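February 6, 2025

Baiba got the keys to the Mellora room this morning and we've been in there all day. I can't believe how good the light is! Long windows down one side, the old floorboards still a bit gluey from whatever was on them before, and enough wall for every single one of the third-year prints if we hang them two high (I was sure we'd have to cut some, and I'd been dreading telling people).

We have 181 pieces coming in all up, counting the little ceramic ones. Maribel Cárdenas has put in her harbour linocuts and they're a knockout. She carved the last one over the holidays on her mum's kitchen table and the black in it is so deep you want to stick your hand through it. I've put it on the end wall in my plan so you meet it as you come in the door. Baiba wants it near the window. We'll see.
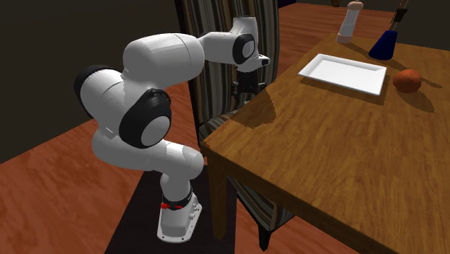 Labels are my job again. I've learned my lesson from July and I'm using the heavy card this time, plus the good putty. Need to ring Phillips about the plinths, because he promised 20 and I've only got a note for the small ones. Also ask if his van is free.

Wrote my wall text tonight after tea and read it out loud to the cat. It's 3 paragraphs and I love the first two. The last one goes on about "process" too much, so I'll have another crack at it tomorrow.

Baiba Butkienė on a ladder with a spirit level in her teeth is my favourite colour of happy. Home with paint on my good jeans, starving, toast for supper. Can't wait to start hanging!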